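Looking after old film posters and lobby cards at home

Most advice on keeping cinema paper comes from people with something to sell you, so take the usual tips with a pinch of salt.
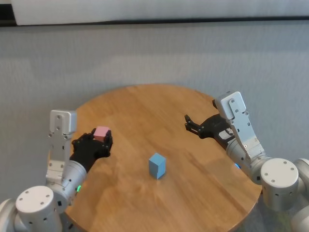 Take "archival" sleeves. The word has no fixed meaning on a packet, and I have paid extra for it more than once. I bought a box of Clastex sleeves for lobby cards and they were fine. The cheaper ones from Kostwood were also fine after four years in a drawer. Look for plain polyester and avoid anything that smells of shower curtain.

Rolling or flat? Dealers say flat, always. Few of us own a plan chest, and a one-sheet under the bed will get knelt on sooner or later. A wide tube, poster rolled loosely with the picture side out, does no harm that I can find. Skip the rubber bands.

Old fold lines. Somebody will tell you to iron them. Don't. I tried it on a worn reissue sheet from a fair in Trorkville, on the lowest setting, through a tea towel, and the ink came off on the towel. A week under heavy books took out most of the curl and none of the crease, and I have stopped minding the crease.

Sticky tape marks. White bread, rubbers, hairdryers: I've seen all of them recommended. Bread lifts a bit of surface dust. It does nothing for tape, and crumbs left behind bring insects.

Framing. UV glass slows fading but won't stop it, whatever the shop says. A quote of 400 pounds for one frame sent me back to an ordinary one, hung in the hall away from the window. Ask for a mount, so the paper doesn't touch the glass.

Linen backing. Worth it for a rare poster in bits. Rojanasak wanted 700 for mine, which cost me 54. I said no.

Lofts and garages. No, even in a "sealed" box. Check yours in February, when the damp is at its worst, and see how sealed it is.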